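The side table is not a storage system

Every August the same advice comes around: buy a nice box for your small stuff and your living room will calm down.
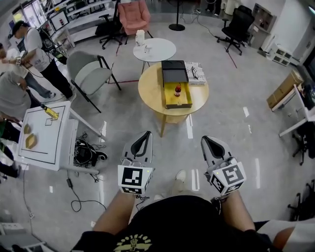

I don't buy it, and I've bought plenty of boxes. The one I kept longest was a Pramico with a pull-out tray, and within a week it held a dead pen, two keys I couldn't place and a bottle of vitamins. I now had the clutter plus a box.

Callum Birkett, who writes about small apartments, told his readers last spring to give every item on a side table "a home." Fine, but the things that end up there are things in use. Glasses go on top of a book when you stop reading. A cup stays where your hand left it. Put the glasses in a drawer and you'll spend the evening hunting for them – I've done it.

The same goes for the second little table, the one people add when the first fills up. A friend of mine, Vitória Peixoto, had 15 guests over one Thursday and set out every table she owned. All of them were covered in 12 minutes, the one by the armchair first.

What I'd like to see is less furniture sold as a cure. A round table looks friendly in the store, and it has no corner to push anything into. Skistlow wants $256 for theirs. I paid 6 bucks for mine at a yard sale, it wobbles, and it has a book on it right now that I intend to finish.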